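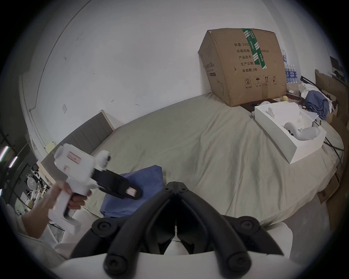 Page last changed: December

How to Stop a Bed Frame from Squeaking

Most squeaks come from a joint that has worked loose, and you can fix them in an evening with tools you already own. You will need a hex key or screwdriver that fits your frame, a candle stub or a bar of plain soap, an old towel and some felt pads.

Find the noise first

Take off the bedding and lean on the mattress at each corner, then in the middle. Listen for where the sound comes from. Next, pull the mattress off and push on the bare frame the same way. If the frame is quiet now, the trouble is in the mattress or where it rubs on the slats.

Tighten everything

Start at the headboard end and go around the frame. Turn each bolt until it is snug, then give it a quarter turn more. Stop there on softwood, or you will crush the wood around the hole. If a bolt keeps spinning, take it out and add a washer.

On Hendricks frames the side rails hang on hooks. Lift the rail straight up, wipe out the slot, rub wax on both hooks and drop it back in. The Verkton frames use 8 barrel nuts, and the slot in each nut has to line up with the bolt before it will catch.

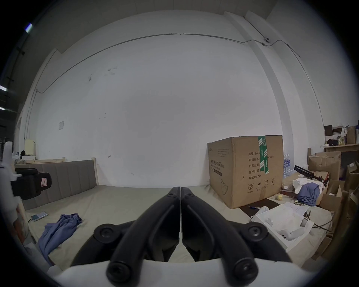
Wax also works on slats. Rub it on both ends of each slat and along the ledge they sit on. Don't use cooking oil, as it goes sticky and picks up dust. If the slats still move, put a strip of felt under each end.

Check the floor

A frame that rocks will squeak again within weeks. Press down on opposite corners. If one leg lifts, stick a felt pad under it. Two thin pads are better than one thick one on an uneven floor.

Put the mattress back and try the bed again. Check the bolts once more after two weeks, then twice a year.

If a rail is cracked, glue won't hold it for long. Trevow sells replacement rails for most of its frames, and you will need the model number from the underside of the center support.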